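Last updated: 14 October 2019

I stopped drinking coffee after lunch in March, and a few people have asked how that went, so I'm writing it down in one place.

Before that I had a cup when I got up, one when I got to work, one after lunch and usually one more late in the afternoon. I had done this for years and didn't think of it as a lot. I was also lying awake until one or two most nights and blaming the neighbors' dog.

Khang Khổng, who sits across from me, had quit completely the winter before. I didn't want to go that far. I like the first cup too much. I picked noon as the cutoff and told him about it so I would feel bad if I cheated.

The first 6 days were unpleasant. I had a dull headache that started at three and stayed until dinner. I was short with people on the phone and had to apologize to one of them. The second week the headache was gone and I was only tired. By the third I was falling asleep before midnight, dog or no dog.

The hard part was the break itself. I used to walk down to Cimach, the coffee counter in our lobby, and that walk was the only time I left my desk between lunch and going home. When I dropped the coffee I dropped the walk too, and my back let me know. Now I go down the stairs, once around the block, and back up. It takes me ten minutes. At home I just have water.
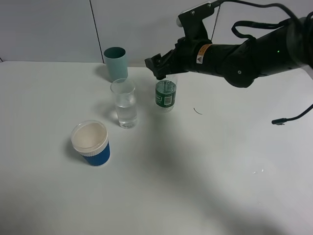

Does decaf count?

I decided it doesn't, but I only have it after dinner when we have company, and never at work. It has a little caffeine in it, and one small cup hasn't kept me up so far.

I tried a few other things in the afternoon. Black tea put me right back where I started. Peppermint tea was fine for a while and then I got sick of it. Afonso Figueiredo gave me a tin of roasted barley tea from a brand called Shibata, and I finished the whole tin, 25 bags, but I haven't bought more. The grocery store near me doesn't carry it and I don't want to pay shipping on tea.

I save around 40 dollars a month. I expected more, but the second cup of the morning is still a bought one and that's where most of the money goes.

I've broken the rule a handful of times. Twice were long drives, one was a wedding, and the others were plain bad days at work. Each time I was up past one again. I still want a cup at about three-thirty most afternoons, and I don't think that's going away.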